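**Bedent egg handling project, Stumamthorpe packing site**
**Progress report to the McKinnon fund, second reporting period**
May 3, 2020

This report covers work carried out under the grant since the close of the first period in January. It follows the order of the grant agreement: technical progress, effects on staff, spending, and plans for the period ahead. The site accounts have been sent separately.

**1. Technical progress**

The aim of the project remains the same. Bedent wishes to move the hand transfer of eggs between trays, at present the most repetitive job on the packing floor, to a pair of robot arms working under the supervision of a trained packer. The arms will be supplied by Torano once the handling data meet the standard set out in the agreement.

Most of the effort in this period went into recording demonstrations. Operators carry out the transfer with hand-held grippers, one in each hand, and the recorded movements are used to train the control software. The agreement called for 400 accepted demonstrations by the end of the period. The team recorded 437, of which 169 were judged suitable for training without further editing. A further 200 can be used after trimming at the start or end. The remainder were rejected, mostly for uneven speed or for an egg being set down with its narrow end uppermost.

The shortfall against the target is small, but it should be stated plainly — 369 recordings are usable, and the difference will be made up early in the next period. The rejection rate fell once operators were given time to practice before recording began. Practice time was not in the original schedule and has now been added.

Sessions are held at a table in the shared office area, away from the noise of the packing floor. The work is done on molded trays of brown eggs, with the operator lifting from and placing into the cups at an ordinary working pace.

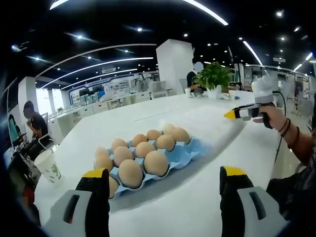 Packers at the site have asked that the pace in these sessions should not become the pace expected of them on the floor, where a shift is long and the trays keep coming. The point was raised at the second staff briefing, and several of those present supported it. One packer added that a steady hand at a quiet table says little about the last hour before a break.

Management has accepted this. Recordings will not be used to set or review individual work rates, and a written statement to that effect has been posted in the break room and attached to the operator agreement. Torano has confirmed that the files it receives carry no operator names.

**2. Effects on staff**

The transfer stations at Stumamthorpe are staffed by 28 packers across two shifts. No positions have been removed during this period, and the commitment in section 6 of the agreement stands: no packer will lose employment or hours as a result of the project while the grant is in force.

The content of the work will change, and staff have been told so. When the first pair of arms is installed, packers on that line will spend less time transferring eggs and more time on inspection, tray supply and clearing stoppages. Inspection is lighter on the wrists and shoulders, but it calls for close attention over long stretches. Staff asked for rotation between inspection and other duties, and a draft rota has been prepared for comment.

Six packers have been trained as demonstration operators. They are paid at the supervisor rate for the hours spent recording. Two of them have since asked to return to ordinary duties, one citing discomfort from holding the grippers for long periods. Sessions have been shortened, and the weight of the hand-held unit has been raised with Torano. We have not yet received a firm answer.

Pay grading is unresolved. Staff hold that supervising the arms is skilled work and should be graded above packing. Bedent agrees in principle but has not settled the grade. We regard this as the main risk to good will at the site.

**3. Spending**

Spending is within the approved total. Operator hours ran over the planned amount owing to the added practice time, and this was met from the travel line, which was little used. No change to the overall budget is requested. We ask for the fund's written approval of the transfer between lines.

**4. Next period**

Recording will continue until the agreed number of accepted demonstrations has been reached. Work will then turn to cracked eggs, which the present recordings do not cover and which packers now remove by eye and by touch. The rota and the grading proposal will go to staff before any equipment is installed on the floor, and their comments will be included in the third report.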